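Setting Up a Key Handover and Room Calendar for a Small Guesthouse

Applies to: properties with up to ten rooms, one shared entrance, no night desk.

The steps below set up a self check-in process using a coded key box and one master calendar. They follow the arrangement at Jallgate, a guesthouse on the hill road outside Nellon, but nothing in them depends on the building.

Before you start

You need a key box with a changeable code, a calendar that can import bookings from other sites, and a phone number that is answered until 11 p.m. Allow 2 hours for the first setup.

Step 1. Create the master calendar

Make one calendar per room, not per room type. If two rooms are sold as "double with terrace," they still need separate calendars, or the booking sites will treat them as one unit and close both when the first is sold.

Name each calendar with the room number first, then the name guests see: "04 Shiferaw," "05 Jivton." The list then sorts in the order of the corridor.

Step 2. Import the outside bookings

In each booking site, find the calendar export link for the room and paste it into the matching calendar. Repeat in the other direction. Most sites refresh the imported calendar on their own schedule, and the delay can be several hours.

Set a same-day cutoff to cover the delay. Jallgate closes online sales for the current night at 3 p.m. and takes later requests by phone only. 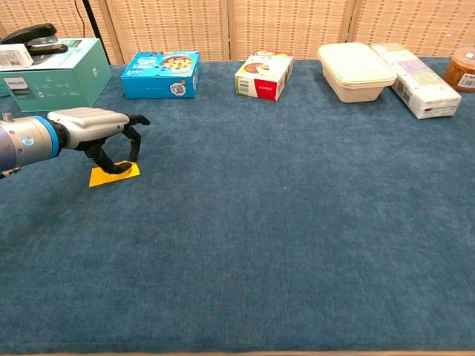 Step 3. Block the cleaning gap

Add a buffer between checkout and check-in. With one cleaner and five rooms, checkout at 10:30 a.m. and check-in at 4 p.m. is workable. In August, when most stays turn over on the same morning, move check-in to 5 p.m. and change the time in the confirmation message as well. The two are stored separately on most systems.

Step 4. Set the key box code

Change the code after every checkout. Do not use the room number or the arrival date. Obsa Gebru, who wrote the original procedure for Jallgate, generates the codes a month ahead and keeps them in the notes field of each booking -- never in the title, which some sites display to other users.

Test the new code with the box door open. If it was entered wrong, the box can still be reset from the inside.

Step 5. Send the arrival message

Schedule the message for 9 a.m. on the day of arrival. It should contain:

Street address and the turn after the chapel
Room name and floor
Key box position and code
Wi-Fi name
Phone number for late arrivals

Keep it under 2,000 characters. Longer messages are split by some phone carriers and the parts can arrive out of order.

Step 6. Record the local tax

If your town charges a nightly visitor tax, log it per guest and per night at the time of booking. Octavio Puma keeps the Jallgate register and logged 1,221 guest nights last season in a plain spreadsheet with one row per stay. Children under the local age limit go in a separate column -- they are exempt from the charge but must still be reported.

Troubleshooting

Double booking: check which site last refreshed, then cancel the newer reservation by phone before doing so online.

Key not returned: keep a spare set off the premises and replace the cylinder if the key has a room tag on it.

Message not delivered: resend by email and confirm the country code on the booking.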